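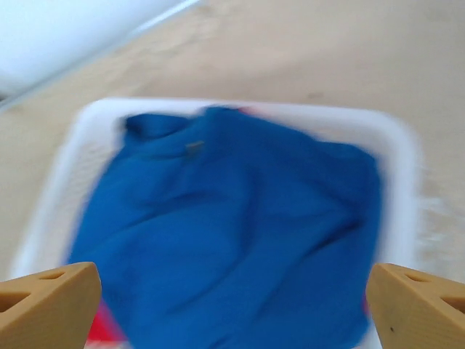 5. So, can it do the laundry?

I get asked this at every family dinner, and for most of the Judwood project my answer was "sort of." In this section I try to do better than that. I'll stick to the part of the chore that comes after the dryer and before the drawer: get a piece of clothing out of a basket, get it flat enough to work with, fold it, and put it somewhere sensible. Washing machines have been good at their end of the job for decades, and I have nothing to add there.

I split the chore into 3 stages, which I'll call pick, spread and fold. The split is a bit artificial (people do all of it in one lazy motion while watching TV), but it made the failures much easier to sort. Every run was scored by stage, and a run that died at the pick stage was not given a free pass to the next one. I know some groups reset the cloth by hand between stages, and I did that too in the early Drinau runs, but I've left those out of everything below. They made me look much better than I was!

The pick stage is where I expected trouble and mostly got it. A basket is an awkward thing to reach into. The walls get in the way of the fingers, the top item hides whatever is underneath, and a grasp that looks like one layer of cloth is often a layer and a half plus the sleeve of something else. Color helps a lot. When the two items were strongly different in color the policy rarely mixed them up, and when I swapped in a pile of gray socks and gray shirts it fell apart right away. I don't read that as a deep result. It does mean that a demo with bright clothes tells you very little about my own hamper, which is mostly navy and black.

Spreading is the part I've come to respect. Once a cloth is on the table in a heap, the corners are buried, and a camera looking down has to guess which bump is a hem and which is just a wrinkle. With one arm you end up dragging the cloth around and hoping. With 2 arms you can pin one side and pull the other, which is how I do it at home, and it's the setup I used for all the results in this section (Figure 3).
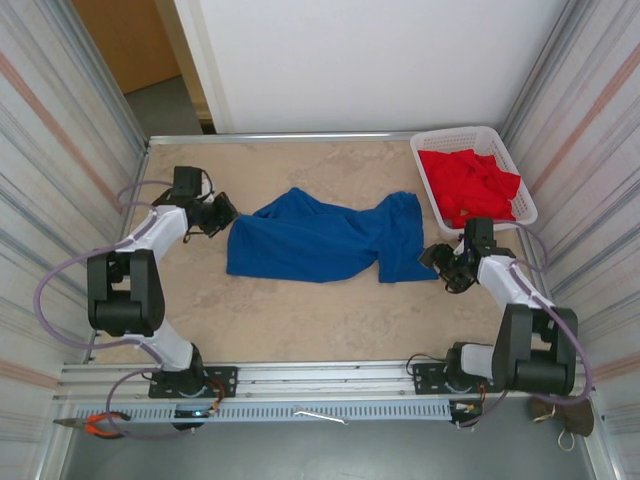 Figure 3. The two-arm tabletop setup, with a crumpled blue cloth between the grippers and red fabric in the basket at the upper right.

I ran 70 trials with the Kowalchuk controller and then repeated the same starting layouts with Furno, our newer one. Furno was clearly better at spreading and a little worse at picking, and I still don't fully understand the second half of that sentence. My best guess is that it commits to a grasp too early – it closes on the first fold it likes and won't let go, even when the cloth is obviously snagged on the basket wall. Kowalchuk dithers, but the dithering gives it a second look.

Folding, oddly enough, was the calmest stage. If the cloth was truly flat, both controllers got through the fold without much drama, and the results would pass in my house (my standards are low, and I'd ask the reader to keep that in mind). If it wasn't flat, the fold simply locked the wrinkles in. I tried scoring neatness by eye on a scale of 1 to 5 and gave up on it in April, when I rescored an old batch and disagreed with myself on too many of them. What I report now is only whether the edges line up within a finger's width.

A word on speed. I have not timed myself against the arms in any careful way, but I can empty a whole basket while they are still thinking over one shirt. For a chore that can run while you're out, slow is fine. What isn't fine is stopping halfway and waiting for help, and both controllers still do that more than I'd like. A person coming home to one folded towel and a frozen arm holding a sock is going to finish the job by hand and unplug the thing.

My answer at dinner, then, is that the table part is getting close for single items in easy colors, and the basket part isn't there yet. Section 6 looks at what changes when the basket can be tipped out first.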